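# Shared ownership flat: can the housing association put up the rent on the part I don't own?

posted in **Housing and Renting > Shared ownership**

**tealeaf_marn**

Hello all. I hope this is the right board, please move it if it is not.

I bought a share of a flat in Skernwood, in the new blocks which were built on the old depot land. I own 50 per cent and I pay rent to Cowie Homes for the other half. When I signed, the sales person told me that the rent "goes up a little each year with prices". This March I received a letter which says that the rent will go up by 9 per cent, and in the same envelope there was a second paper which says the service charge will also be higher, by nearly 200 pounds for the year.

I have read my lease two times. English is not my first language but I read it well, and still I cannot understand the page about the review. It speaks of an index and then of "a further proportion".

My questions are these:

- Is there a limit to how much they can add to the rent in one year?
- Is the service charge a part of the same rule or a separate thing?
- If I buy more of the flat, will both become smaller?

My neighbour on the same floor rents from a private landlord and he has no service charge at all, so I am a little confused about who pays what in this building. Thank you for your patience.

---

**ostrava_to_here**

Welcome. I have had a shared ownership flat for several years, not with Cowie but the leases are often similar, so I will try to answer in your order.

**The rent.** The limit is whatever your lease says. Look near the back for a schedule with a name like "Rent Review". In many leases there is a formula: the old rent, multiplied by the change in a price index, and then a small percentage on top. The small percentage is probably your "further proportion". The index is taken for one particular month, and this month should be written in the lease. It is not always the month before the letter, so a person can look at the news, see a low figure, and believe that the landlord has made a mistake.

So first find the month, then find the index figure for it, and do the sum yourself. If your result is lower than 9 per cent, write to them and ask for their calculation. Do it by email, so you have a record. I did this once and they had used the wrong starting rent. It was corrected on the next statement.

**The service charge.** This is separate. It has no connection to the index. They estimate what the building will cost (cleaning, lift, lights in the stairs, insurance, management fee) and divide it between the flats. After the end of the year they compare the estimate with the real costs, and you pay the difference or you get it back. You have a right to ask for a summary of the costs, and after that to look at the invoices. There are time limits for this, so do not leave the letter in a drawer as I did with my first one.

In your neighbour's case, I think his landlord pays the charge and has put it inside the rent. Your neighbour pays it too, but he does not see it.

**Buying more.** If you buy another part, the rent becomes smaller in the same proportion. The service charge stays the same, and in most leases the shared owner pays all of it from the first day. I was surprised by this also.

Before you decide, remember that a valuation must be paid for, and a solicitor. My last solicitor asked 800 for the legal work, plus the valuation. The valuation is only good for a limited time, so have your mortgage ready before you order it.

---

**privton_pete_no2**

Everybody on our estate in Privton got a rise too, they all do it. Just pay it, you will not win against them. You can try the ombudsman but it takes forever.

---

**ostrava_to_here**

I must disagree a little with the reply above. The ombudsman is free, but you have to complain to the landlord first and finish their complaint steps. It is slow, yes. For a simple error in the sum you will normally not need it.

---

**lowerbridge_lena**

I am with Cowie Homes, in one of their older buildings, so perhaps I can add something. Their letter does not show the index month, but if you telephone in the morning and ask for the leasehold team (not the general rent team), they will tell you. The general team read from a screen and could not help me.

Also please check two lines in the service charge paper:

1. "Reserve fund". This is money saved for big repairs in the future. Ours was raised in one step and it explained more than half of the increase.
2. "Management". In our building there is an outside company, Stomano, and also Cowie's own fee. I asked why there are two fees. The answer was that one looks after the whole estate and one only the building. I was not happy with it but it is in my lease.

I go through the papers at home in the evening, with a pencil, last year's paper on the left and this year's on the right. It takes perhaps an hour. I write a small letter "q" next to each line I do not understand and then I ask about all of them in one email.

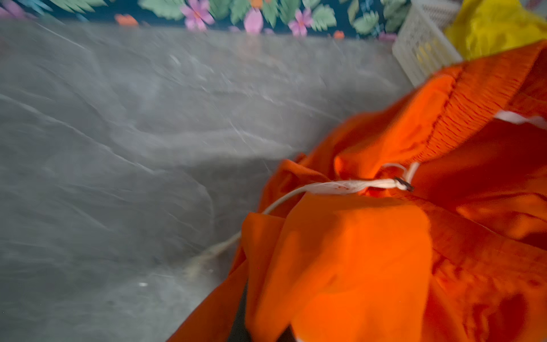
*Grey marbled surface and a bit of flowered fabric*

One more thing about the cost. If the new amount is difficult for you, tell them early. They offered me to spread last year's difference over several months with no extra charge, but only when I asked. It was not written anywhere in the letter.

---

**tealeaf_marn**

Thank you to all of you. I have found the schedule, it was behind the plan of the parking places. The month is September, so the figure is from last autumn and the sum gives almost the same result as theirs, only some pence different. I will pay the rent and ask about the reserve fund. I also have Stomano on my paper, on two different lines, so this will be my first "q".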